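# Teaching a Wiping Task by Remote Control

Project report, Plindside robotics course, 26 Feb 2022

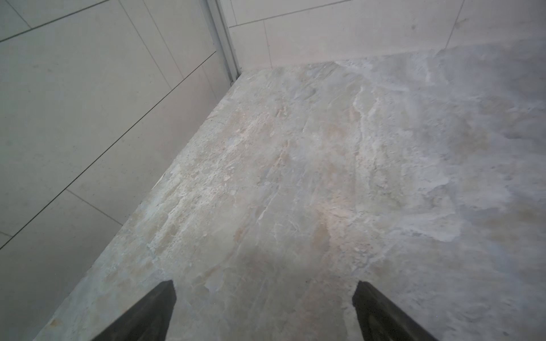 ## What we set out to do

Our group wanted to find out how well a robot arm could learn to wipe down a stone surface from human demonstrations. We picked a corner with tiled walls on two sides because corners are where our first scripted motions failed in January. The script handled the open part of the slab and then either stopped short of the wall or pushed into it.

The software for recording and training is called Gazi. It was written by an earlier group at Plindside and we changed only the logging. The arm is driven from a hand controller we named Alto.

## Collecting demonstrations

We tried two ways of showing the task:

- By hand: one person holds the arm and moves it through the wipe with the motors relaxed.
- By remote control: the operator moves Alto and the arm follows.

Moving the arm by hand was easier to learn, but the person's hands kept getting into the wrist camera view. We dropped it after 10 demonstrations and used remote control for the rest. In total we recorded 163 demonstrations, with three operators taking turns.

Each one starts with the gripper open above the stone and nothing in it. The operator then picks up a folded cloth, wipes toward the corner, and backs away. If the cloth was dropped, the recording was thrown out and done again.

## Problems

Judging height was the hardest part. Pale stone and pale tile look much alike on a small monitor, and the line where the slab meets the back wall is hard to see. The metal trim in the corner helped – operators used it as a mark to steer by.

Delay was the other problem. Alto sends a command every few milliseconds, but the video lagged behind, so new operators overshot and corrected too much. Those corrections ended up in the training data. We trimmed the worst of them, which took longer than recording did.

## Results so far

The final training set has 994 short clips cut from the full recordings. The trained arm grasps the cloth and wipes the open area in most tries. It still slows down near the corner and sometimes lifts early. We think this comes from the operators, who all got cautious there.

## Next steps

We want to record more corner passes with a side camera added, and repeat the tests on the darker counter at Drirnden. The trimming script also needs a rewrite before anyone else uses it.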